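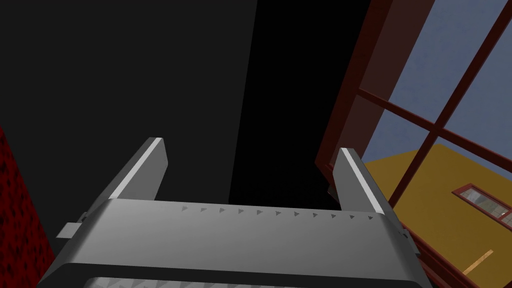

Written rules for wrist view episodes in simulation – what do you keep, what do you throw away?

gripperandtea wrote:

Morning all. I've been asked to write down our house rules for recording simulated episodes, which until now have lived in Khanyisile Shabalala's head and on a whiteboard that gets wiped every April when the decorators come through. There are 83 episodes in the first batch and I'd like the rules settled before we do any more.

The view at the top is fairly typical of what I'm looking at. Fingers open, nothing held, a great dark wall behind them and a window off to the right with a yellow building outside. My draft rule 4 says "every episode begins with the gripper open and empty", and this one passes. My draft rule 6 says "the thing to be picked up should be in view at the start", and by that rule I'd have to bin it. I'm not at all sure I want to! A robot in a real house will spend plenty of its life facing a wall.

So, how do the rest of you word it? I'd be very glad of anything you can share, even if it's rough.

pennyfarthing_ro wrote:

Lovely to see somebody writing these down before the arguments start. We had the arguments first and it took us most of a winter to get over them.

I'd drop rule 6 as it stands. We used to have nearly the same wording and it gave us a set where the robot always began by looking straight at the mug, and then of course the poor thing was hopeless when it began anywhere else. What we say now is that the target must be in view from at least one camera within the first 30 steps. If your wrist view has only wall and window in it, that's fine by us, provided the robot turns round reasonably soon.

Keep rule 4 though. It's a good one.

Timo_bench wrote:

I'll disagree with Penny, in a friendly way. "Reasonably soon" is how you end up with a folder full of wandering about. If the person driving didn't know where the object was, the robot learns to dither, and you can't easily get that out again afterwards. We throw out any start that has no target in view unless the task is specifically a searching task, and we write "search" in the task name so there's no mistaking it.

Also, what does your rule sheet say about darkness? A good deal of that wall is close to plain black. I can see a line down the middle where one part is darker than the other, and I couldn't tell you whether it's a corner or a shadow. We'd send it back to whoever set up the lights.

gripperandtea wrote:

Thank you both, this is just what I was after. Timo, there's nothing about darkness at all, I'm ashamed to say. I could see the fingers perfectly well against it, with those bright edges on the inside, and my mind slid straight past the wall.

pennyfarthing_ro wrote:

I'd be careful about lights, Timo. Houses have dark corners, mine certainly does. Our rule is that the gripper must stand out clearly from whatever is behind it, and past that we leave the lighting alone. The fingers here would pass without any trouble. If you start sending back every gloomy wall you'll finish with a set that looks like a shop window.

Timo_bench wrote:

A dark wall is fine. A wall where I can't say if there's a corner in it is a different matter if the arm is about to move that way. But I take the point, and I'd settle for a note in the log instead of a rejection.

R_Rutherford wrote:

Hello, Rochelle Rutherford here, I look after the checking side for the Flesine project. May I put in a word for having 2 separate lists? One for things that get an episode rejected, one for things that only get it labelled. We had everything in a single list and people became quite heated over matters that really only wanted a label. Gripper closed at the start when the task says open: reject. Target out of view, dim background: label. Then whoever trains on it can choose for themselves.

The other thing I'd add is to have a second person look through 25 episodes from each batch without seeing the first person's labels. It's dull work but it does show you which rules are badly worded. Ours was the one about windows, which half of us read as "no windows" and the other half as "windows must have something outside them".

gripperandtea wrote:

Rochelle, the two lists idea is going straight in. I'll move rule 6 to the labels, add one on background darkness beside it, and leave rule 4 where it is. Khanyisile wants "search" in the task names as well, so Timo gets his way on that.

Timo_bench wrote:

I still say you'll regret the wandering ones. Post the draft when it's up?

Last updated: Wednesday, February 14, 2024

Related threads
Praltis arm drifts after a scene reset
Naming tasks so that other people can find them
Rikovance export: keeping the wrist and overhead views in step
Who signs off a batch when the checker is on leave?
Timmermans house scenes – doors, windows and stairs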